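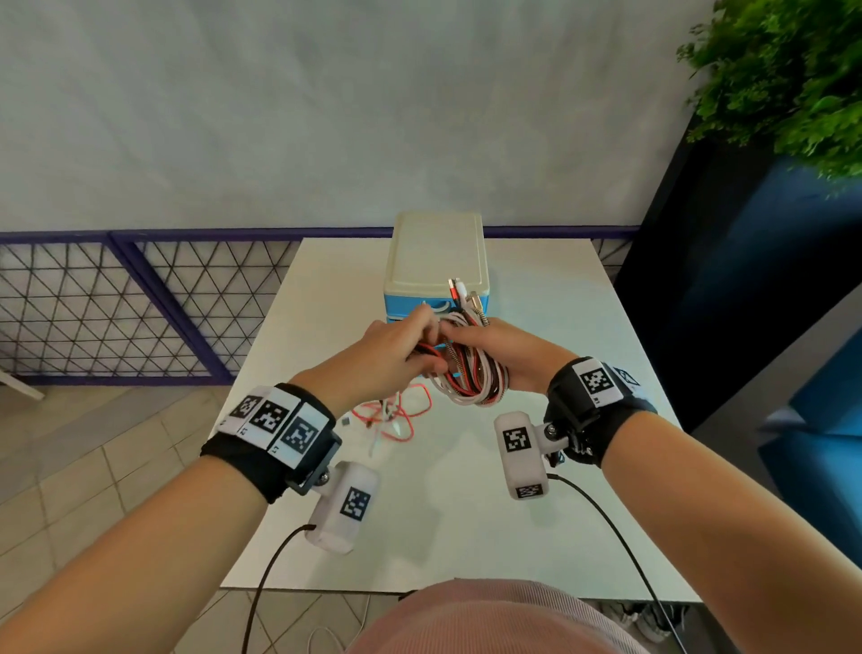 Les câbles, Pierina Sanna les déteste, et elle tient à ce que cela soit écrit. « Mettez-le au début, comme ça les gens sauront que je ne suis pas neutre. » Elle dirige pour Fliketti la collecte d'exemples destinés à Usen, un système qui devra un jour ranger les objets d'une maison avec deux mains artificielles et, on l'espère pour lui, davantage de patience que nous. Son métier consiste à regarder des gens faire du rangement. Du vrai rangement, avec des cordons de charge rouges, blancs et tressés qui refusent de se séparer, la main droite qui soutient le paquet par-dessous pendant que la gauche tire sur un brin au milieu, et à chaque poignet un bracelet noir hérissé de petits carreaux blancs à motifs noirs. « On dirait une montre dessinée par quelqu'un qui n'a jamais eu besoin de connaître l'heure », dit-elle.

Je lui demande pourquoi les câbles, quand il existe des choses plus simples à ranger. Des boîtes, par exemple. Elle soupire. « Les boîtes, on les a faites. Une boîte a la politesse de rester une boîte. Un câble change de forme dès que vous le regardez de travers. » La série en cours compte 909 enregistrements, dont 86 ont été écartés. Les motifs de rejet occupent une colonne entière d'un tableau qu'elle fait défiler avec une certaine tendresse : marqueurs masqués, mains sorties du champ, « participant parti répondre au téléphone avec les bracelets ».

Chaque prise dure 30 secondes, ce qui paraît court à tout le monde sauf à ceux qui ont un nœud entre les doigts. La consigne tient en deux phrases. On démêle comme chez soi et on ne parle pas. La seconde est la plus difficile à respecter. « Les gens commentent. Ils s'excusent auprès du câble, ils l'insultent. On n'enregistre pas le son, heureusement pour la réputation de certains. »

Reste la question de ce que le système apprend au juste. Les carreaux des bracelets permettent de retrouver la position et l'orientation des poignets dans l'image ; pour les doigts, c'est une autre affaire. « Le poignet vous dit où la personne va. Les doigts vous disent qu'elle a changé d'avis. » Pierina Sanna a longtemps demandé des gestes propres, lents, bien décomposés. Elle a obtenu des gestes de théâtre. Le modèle entraîné là-dessus, lors des essais de janvier, s'approchait des nœuds avec une solennité de maître d'hôtel et ne défaisait rien.

Depuis, elle garde les hésitations. Les prises où l'on tire sur le mauvais brin, où l'on s'arrête, où l'on retourne le paquet pour voir s'il est plus aimable de l'autre côté. « Chez Pellegrini, où je travaillais avant, on aurait coupé tout ça au montage. On livrait des données magnifiques. Je ne sais pas si quelqu'un s'en est servi. »

Les annotateurs, eux, goûtent modérément cette nouvelle doctrine. Il faut marquer le moment où une tentative échoue et celui où la suivante commence, et deux personnes raisonnables ne placent jamais la limite au même endroit. Le protocole, baptisé Fenetti pour des raisons que plus personne dans l'équipe ne veut assumer, consacre quatre pages au sujet. La définition d'un nœud en prend deux à elle seule. « J'ai relu un article de topologie pour l'écrire. Ensuite j'ai demandé à ma mère. On a gardé la version de ma mère. »

Et les gauchers ? Elle lève les yeux au ciel : il en manque, il en manque toujours. Elle en cherche, d'ailleurs, et me demande avec quelle main j'écris. La droite. Elle perd visiblement une partie de l'intérêt qu'elle me portait.

Je voudrais savoir quand Usen pourra s'occuper de mon tiroir. Elle me fait décrire le tiroir. J'évoque les chargeurs, une rallonge, des écouteurs dont je ne suis plus certain qu'ils aient deux extrémités. Elle prend des notes, puis me demande si je pourrais le lui prêter.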